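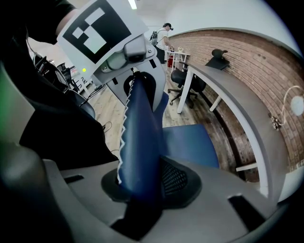 Saeed Ahmadpour schreibt, dass ihm die neue Platte von Dukia nach drei Durchläufen immer noch zu glatt ist und dass er das Debüt in jeder Hinsicht vorzieht.

homa_sh
Diese Meinung respektiere ich, aber ich teile sie nicht. Das Debüt „Briltby“ war sehr laut, und man hat den Gesang oft nur geahnt. Auf „Ikmont“ hört man zum ersten Mal, was für eine Stimme diese Frau hat. Besonders im zweiten Stück, wo das Schlagzeug erst nach der zweiten Strophe einsetzt.

Saeed Ahmadpour
Dass man die Stimme hört, bestreite ich nicht. Mir fehlen die Gitarren. Auf der ganzen A-Seite gibt es genau ein Riff, und es verschwindet nach 30 Sekunden wieder.

golestani_a
Welche Pressung habt ihr? Ich frage, weil meine auf der B-Seite stark knistert. Es wurden 2.000 Stück in Schwarz gemacht und 1.000 in Blau, so steht es im Beiheft. Ich habe die schwarze.

homa_sh
Die blaue, bei mir knistert nichts. Hast du sie schon gewaschen?

golestani_a
Zweimal. Ich werde sie umtauschen.

Shahab H.
Guten Abend zusammen. Ich habe die Band im November im Yazdani gesehen und muss Saeed ein wenig widersprechen. Live sind die neuen Lieder viel härter als auf der Platte. Das Titelstück dauerte bestimmt doppelt so lange, und am Ende spielten beide Gitarren nur noch einen einzigen Ton. Der Produzent hat meiner Meinung nach zu viel aufgeräumt, an den Kompositionen liegt es nicht.
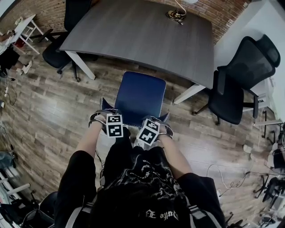

Was mir im Yazdani weniger gefiel, war die Reihenfolge. Drei langsame Stücke hintereinander, direkt zu Beginn, das ist für ein stehendes Publikum ziemlich lang. Nach dem dritten gingen neben mir einige Leute an die Bar.

Saeed Ahmadpour
Also liegt es doch an den Kompositionen :-)

Shahab H.
Nein, an der Setliste! Das ist für mich ein Unterschied.

homa_sh
Gibt es von diesem Abend eine Aufnahme? Die lange Version vom Titelstück würde ich sehr gerne hören.

Shahab H.
Am Mischpult hat jemand mitgeschnitten, aber ich weiß nicht, ob die Band das veröffentlichen will. Ich kann beim Label nachfragen.

Saeed Ahmadpour
Wenn die Aufnahme erscheint, höre ich sie mir an. Die Studioplatte gebe ich vorläufig ab. Falls jemand Interesse hat, bitte per Nachricht.

golestani_a
Knistert deine?

Saeed Ahmadpour
Nein.

golestani_a
Dann schreibe ich dir gleich.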